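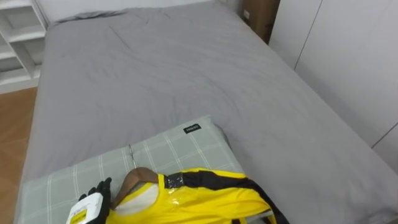 A bed with gray bedding, a plaid pillow and a yellow garment.

Guests of the Kamar guesthouse group will be able to win a stay again this spring. The company has opened its yearly prize drawing, and the rules are different from last year in several points.

The main prize is a three-night stay for two people at Kamar Giraldo, the house on the hill above the old harbor. Breakfast is included, and so are parking, one dinner in the garden restaurant and a late checkout at 2 p.m. Drinks at dinner must be paid by the winners. Travel to Giraldo is also not part of the prize, but guests who arrive by train can ask the reception for a free ride from the station.

Smaller prizes are 11 vouchers, each worth one night in a standard double room. They can be used in any of the group's 13 houses, except during the summer festival weeks, when the rooms are usually sold out long before.

Yurii Hnatiuk, the manager of Kamar Giraldo, said that the drawing was made simpler after complaints from guests.

"Last year people had to collect stamps from three of our houses, and many of them wrote to us that this is too much," he said. "Now one form is enough. You write your name, your e-mail and the month when you would like to come, and this is all."

The form can be filled in on the Kamar website or on paper at the reception desk of each house. It is not necessary to have stayed with the group before. One person may enter only once, and employees of Kamar and of its booking partner Flusix cannot take part. Entries are accepted until noon on the last day of February.

Winners will receive an e-mail from Flusix and must answer it within 11 days. If there is no answer, another name will be drawn. The prize cannot be changed for money, but it can be given to a relative or a friend if the winner informs the hotel in writing before the booking is made.
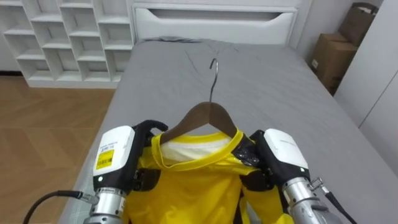 A yellow shirt on a wooden hanger, held over a gray bed.

The main prize must be used before the end of November. Children under 13 may sleep in the same room without extra payment — the hotel asks only to be told in advance, so that a folding bed can be prepared. Dogs are accepted in the ground floor rooms for the usual cleaning fee.

Kamar Giraldo was closed for part of the winter while the heating on the upper floor was replaced. It has 50 rooms, and according to Mr. Hnatiuk all of them are now open again. The small sauna next to the breakfast room is still under repair and will come back later in the spring. Winners who want to use it should choose a date from May.

The group has also changed its laundry partner. Towels and bed linen for the Giraldo house are now washed by Janier, a family company from the same district. Guests who stay longer than three nights can leave their own clothes at the reception before 9 a.m. and receive them back the next evening. This service has a separate price list and is not included in any of the prizes.

Questions about the drawing can be asked by telephone at any Kamar reception between 8 a.m. and 6 p.m. The full rules are printed on the back of the paper form.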